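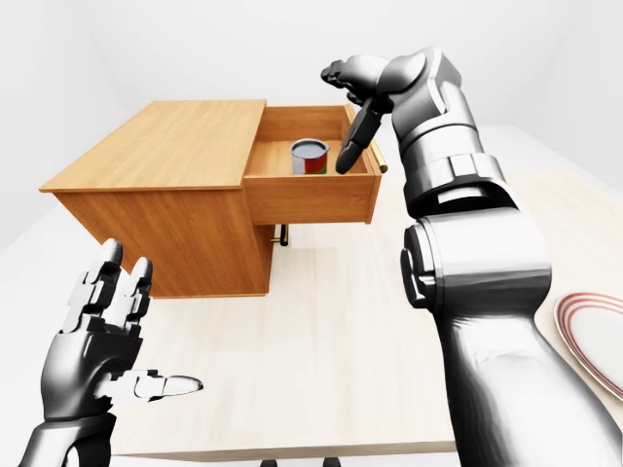 January 22, 2026, late

Gearbox day. Drained the Kastari first thing, oil like black treacle and a smell I can still taste. Hala held the lamp. 2 teeth chipped on second gear, bearing sloppy too. Lorcan swears they only built this box for one season, at the old Annan works, before Gremex bought them out and scrapped the patterns. So no spares. Typical.

Rang Mikkel in the afternoon. He has a parts car, chassis 271, sat in a barn since before I was born. Wants it gone by spring. Engine seized but box supposedly good. Supposedly!! Must ask for the ratio numbers befor I drive 5 hours with a trailer.

Radiator back from Qusai, lovely job on the core. Paid him cash. Still owe for the December brazing, must not forget agian.

Fender paint: no decision. Hala says dark green. I say leave it in primer till the body's straight.

Back sore. Hands worse. Garage freezing. Ring Nassoro tomorrow re trailer, and find the 70 mm socket.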